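Home News Guides Interviews Contact

Marcela Zeman wrote the shelf-picking rules used at Resmont, and she keeps them to 6 pages. "People read 6," she says. "Our first draft had 113 clauses and stayed in a drawer."
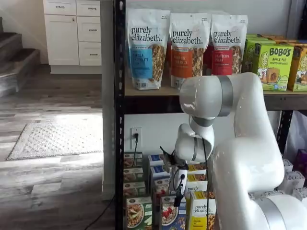 Who may change the arm's speed limit? The shift lead, and the change goes in the log with a name beside it.

She is firm about cartons. "Set the grip for the weakest box on the shelf – then leave it alone."
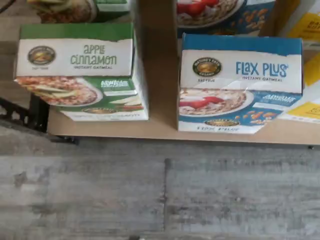
How often is the stop button tested? Before every run, and again after a break.

Nearly 300 picks are logged before a new product is approved. Three drops and the trial starts again. Zeman expects a revised version in March, with a longer part on shelf edges.

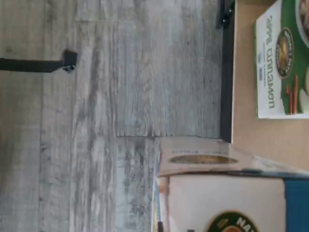 Apple cinnamon carton on the shelf, with a second carton nearer the camera.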